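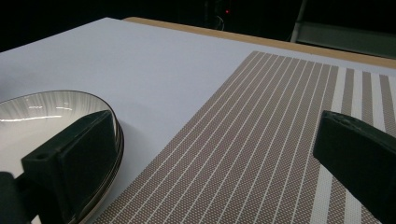

Surely the first thing anyone checks is the zero, a reader wrote in May, and after that the zero again, and only then do you start blaming the software. We blamed the software for six days.

The Paleck Gripper: A Gallery of Things Going Wrong
Posted 14 Aug 2026
Filed under: Faults, Crockery

Welcome to the Dromholm end of the Fikre table-setting project, where we teach a robot arm to lay a place for dinner by doing it ourselves with a hand-held gripper, over and over, until somebody's wrist gives out. The arm copies what the recordings tell it. The recordings told it some porkies.

Plate, placemat, Paleck
Both fingers open over the striped mat, with the plate off to the left and nothing in the grip. A recording ought to have a fair idea of how wide that gap is. Ours were out by the thickness of a dinner plate's rim.

What broke
The little wheel that reads the finger opening had worked loose on its shaft. Each hard squeeze slipped it a bit further, always the same way, so the log said the fingers were wider apart than they were. On a cloth napkin you would never notice. On glazed ceramic, the arm played back the squeeze with great confidence and kept squeezing.

What else broke
One side plate, one bowl, and the good mood of whoever had signed the bowl out. The arm stopped itself on the force limit both times, a little later than the crockery would have liked. All fingers of the human variety were outside the line, and the line is staying where it is.

The software theory
Discussed at length. There was a whiteboard. We rolled back a perfectly good update, found the fault still there, and rolled it forward again feeling much the same as before.

The actual fix
A new grub screw, a dab of thread locker and a paint mark across the wheel and shaft. If the two halves of the mark don't line up, put the gripper down and go and find a hex key. Total parts cost was less than the bowl.

The damage to the data
Of 2000 recordings, 300 have gone in the bin. They were the ones made after the last zero check that anyone bothered to write down. Trolldale offered to correct them with a formula. We thanked Trolldale and kept the bin.

House rules from now on
Close the fingers fully and read the zero before every session. Do it again after every 20 recordings, and write it in the book in ink. New crockery goes on the bench only once the arm has done a clean run with the plastic set. Report a fault the day you see it, even if you've already told everyone it's the software.

Back to all galleries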